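Bin Picking Cell Practice

23 shares | 11 comments

Bin picking cell practice is the set of rules a workplace follows when a robot arm takes mixed items out of an open container. It covers how the bin is fixed, how cables are run along the arm, what may be placed inside the bin, and who may reach in. Most sites write their own version, based on the general safety standards for industrial robots and on the manual for the arm in use.

One widely copied version is the Plenel guide, first issued in September by the engineering office Clillier and last revised on 25 January 2019. It has 184 numbered rules. An earlier draft had 354, many of which repeated the arm manual and were dropped.

Fixing the bin

The guide says that a bin must not be able to slide when the gripper presses on its floor or walls. Clamps, bolts or a fitted base are all allowed. Clamp handles should point away from the path of the arm. If the bin is moved for any reason, its position must be measured again before the arm runs at normal speed.

Cables

Cables that run to the tool need enough slack for the wrist to turn through its full range. Too much slack is also a fault, as a loop can catch on the rim of the bin. Rule 23 requires the arm to be driven slowly through its outermost positions after any change to the cabling, with a person watching the loops and one hand on the stop control.
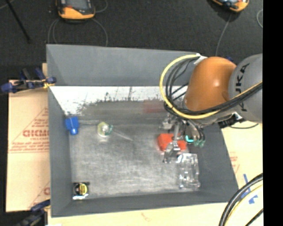

Items and contents

Items should differ in shape, color and surface when the purpose is testing. Clear plastic is treated separately, since many depth cameras read it poorly. The guide asks sites to record failed picks of clear items on their own line, so that they do not hide in the overall result. Items with sharp edges or liquid contents are not allowed.

Reaching in

A person may put a hand in the bin only when the arm is stopped and cannot restart by itself. A paused program does not count as a stop. This part of the guide was rewritten after a review at the Brelevari site, where operators had been using pause to clear jammed items.

Related documents

The Polishchuk checklist is a one-page form drawn from the same rules. It is filled in at the start of each shift and has 11 lines. It does not replace the full guide.

184 shares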